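**Pakzad full-year results, anyone else reading them?**

**premthorpe_yo** · Mar 28, 2023
Morning all! I finally sat down with the Pakzad report over coffee (two coffees, if I'm being truthful) and I'm pretty happy. Net profit came in at $232m, and they now have 685 companies registered in the Premthorpe zone. I've held this one for six years and it feels like my patience is getting paid back a little.

**clisodance**
Glad for you, Yolanda, but I'd go easy on that 685. It counts shell registrations too, and I'd much sooner see how many of them lease an office.

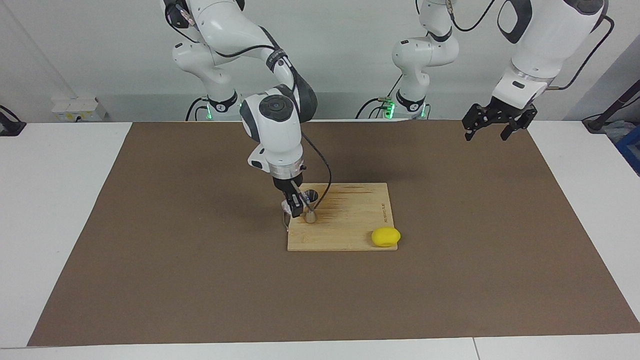
Rents were flat in the September update, and I can't find a word on them this time, which bothers me more than the profit line cheers me up.

**h_parsa**
Have to disagree with you there, friend. Rents are on page 6, tucked under "other income," and they're up 2%. Easy to miss, I had to go back twice myself!

**clisodance**
Well, I stand corrected on the rents, and thank you for the page number. Still not buying more until Cluvar renews its lease.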